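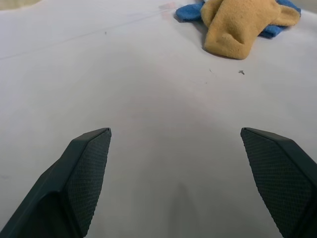
*Dark green fingers with crosshatched pads, white surface between them.*

# Wax, Linen and Brass: Notes for the Notorthorpe Sacristy

Revised June 17, 2026. Replaces the October sheet.

## Wax on linen

Let the wax harden fully. Small cloths can go in the freezer overnight in a plastic bag. Lift off what will come with the back of a table knife, working from the edge of the spill toward the center.

Lay the cloth between two sheets of plain brown paper and press with a warm iron, no steam. Move to clean paper as soon as a spot shows through. Colored wax usually leaves a dye stain after the wax itself is gone. Dab that with rubbing alcohol on a cotton ball, after testing a corner of the hem, and let the alcohol evaporate completely before the iron comes near the cloth again.

## Wine on linen

Blot, then rinse from the back with cold water. Purificators are rinsed once by hand before they go in the machine, and the first rinse water goes down the sacrarium or onto the ground. Soak stubborn marks in oxygen bleach at the strength on the package. Chlorine bleach yellows old linen and weakens the fold lines.

Iron damp, wrong side first. The long altar cloth is rolled on the cardboard tube, embroidery outward, and never folded.

## Candlesticks

The two Bravier candlesticks are lacquered. Wipe them with a soft damp cloth and dry them; polish will cloud the finish. The Paiva pair is bare brass and takes ordinary brass polish, used sparingly. Keep polish out of the engraved lettering – a dry toothbrush removes what gets in.

For wax in the sockets, run hot tap water over the socket for a minute and push the plug out with a wooden skewer. Pour nothing waxy down the sink. Weighted bases must not be submerged.

## Votive glasses

Stand the glasses upside down on a foil-lined tray in the oven, lowest setting, for 15 minutes. Stay in the room. Wipe with paper towels while warm, using gloves, then wash in hot soapy water.

## Supplies

- Votives: one carton of 480. Reorder when the last full layer is opened.
- Tapers: Nuser, plain white, stored flat in the lower drawer.
- Brown paper: hall closet, shelf 121, behind the coffee filters.
- Bulletin envelopes come in boxes of 1,000 and do not belong in the linen cupboard.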